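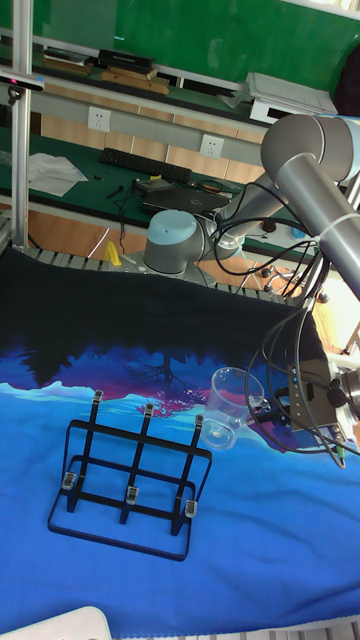 *Hirkora rack in black wire, with a clear cup. Landscape cloth underneath.*

# Hirkora cup and dish rack

Stock code 2476. Black. Sold singly.

We've had the Hirkora in the Tromavard shop since February and I'm still fond of it, probably more than a wire rack deserves. It's a small thing for the side of the sink or the middle of the table: a rectangular frame in black metal, a flat loop of wire for a base, three uprights that make the slots, and clear plastic clips at the tops and bottoms of the uprights. Add a couple of plates or the morning's cups and you've got your worktop back.

It weighs 600 g. That's light enough to lift with one hand while you wipe under it with the other (I do this far more often now that it's easy), and it has enough heft that it doesn't skate about when you drop a cup in without looking. Our old rack was a great big two-tier affair and we had somehow arranged the whole kitchen to suit it. Moving to this was lovely! There's a bit of windowsill I hadn't used in years, and it now has basil on it.

## What it's good for

Cups and small plates, mainly. Side plates stand up very well, saucers too, and so do the lids of storage boxes, which otherwise slide down behind everything else and come out at Christmas. Chopping boards are fine if they're thin. A thick butcher's board won't go in, and a full dinner service for six would be silly, so if you wash up once a day for a big household please look at something larger.

Tumblers and plastic cups go on at a tilt, mouth down. Give them a bit of air underneath and they dry without that ring of water round the rim. I've also used it for:

- letters waiting to be answered
- baking trays of the very small, toaster-oven sort
- a tablet with a recipe on it, though I'd keep that well away from the tap
- seed packets, standing up so you can read the names

## The clips

They're clear, so from across the room you mostly see the black wire and miss the plastic altogether. Close to, they catch the light a bit. I like that. A black rack can look rather stern and these take the edge off it.

They come already fitted, three at the top and three down near the base. If one goes astray, write to us and we'll post a replacement; we keep a jar of them under the counter. Please don't use glue on them.

## On a cloth or on the bare worktop?

Either! The rack sits flat on wood, tile and steel. On a cloth it's quieter, and if you're using it at the table for cups at a party, or for children's craft things, a cloth stops the whole business clattering.

The one we have it on is the Nirirance landscape cloth, and I get asked about it as often as I get asked about the rack. It runs from a nearly black band with dark trees along it, through purple and a pinky blossom tree, past pale ridges like mountains, into a great wide sweep of bright blue. Black wire on that blue looks terrific. The cloth wipes down with a damp sponge. For tea, get to it fairly soon.

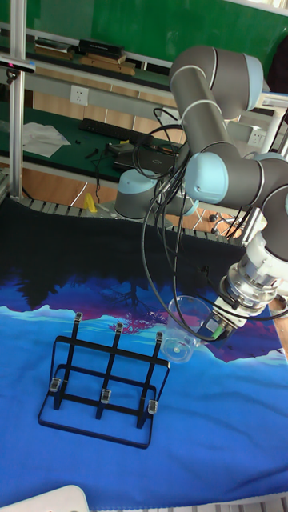
One customer wrote to ask whether plastic cups fall over in it, as hers are so light that they blow off the draining board whenever the back door is open. She'd tried a rack with wide slots and the cups simply went through. She ended up with the Hirkora, and wrote again a few weeks later to say the cups stay put as long as she leans them in towards an upright and doesn't stack one inside another. She also said she wished it came in green.

So do I, for what it's worth. We've asked. For the moment it's black only.

Her point about leaning is a good one, and it's how I'd load it too. Put flat things in first, at the back, and then let the cups rest against them. If you have a mixture of heights, the tall pieces go in the end slot. A 700 ml bottle will go in upside down if the neck is narrow, but it does look top-heavy and I'd only do it when there's something else in the rack to balance it.

## Cups to go with it

We sell the Ayele cup, clear plastic, with a handle, 200 ml. It's a modest size, right for juice or a small squash, and good for rinsing out toothbrushes. Being see-through it shows a smear straight away, so you'll want a soft cloth handy if you care about that sort of thing. The handle gives you a choice: you can hang the cup from a hook or let it lean in the rack with the handle pointing out, ready to grab.

Camping people like it. So do grandparents. I took four away for a wet week in a caravan and they all came home again, with one small scratch between them.

The rack doesn't come with a cup, and the cup doesn't come with a rack. We did think about bundling them, then decided most people already have more cups than they know what to do with.

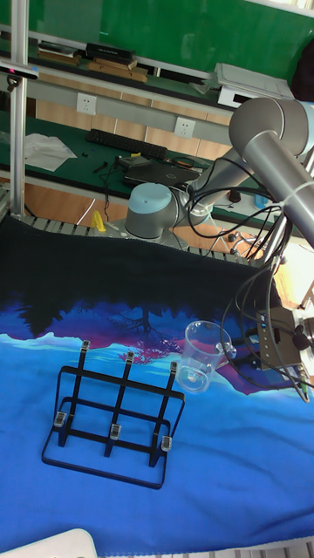
Back to the rack, and looking after it. Warm water, washing-up liquid, soft brush. Go along the base loop now and then and dry it with a tea towel. If you live somewhere with hard water you'll see chalky marks on the black sooner than you would on chrome; a little vinegar on a cloth deals with those, followed by a rinse. Avoid wire wool and scouring powder on both the metal and the clips.

Don't put it in the oven, and don't stand it on a hob that's still warm.

For storage it goes in a cupboard upright or on its side. I know someone who hangs hers from a peg inside the larder door, and I'm rather envious of the larder.

## Small print, such as it is

The rack comes in a plain cardboard box with paper padding and no plastic bag. There's nothing to put together. If you unpack it and find the base has been knocked in the post, so that it rocks on a flat surface, send us a message with your order number and we'll swap it. Please don't try bending it back yourself, I have done that and made it worse.

Returns are fine if you just don't like it. Keep the box.

Orders placed before 2 in the afternoon go out the same working day. The cloth is sent separately, rolled on a tube, and can take a little longer. Leave it unrolled overnight before you put anything on it and the curl at the ends settles by breakfast.

Also in the Hirkora range: a cutlery pot, and a narrow tray that slides under the rack to catch drips. The tray is out of stock until the next delivery. Ask to be put on the list.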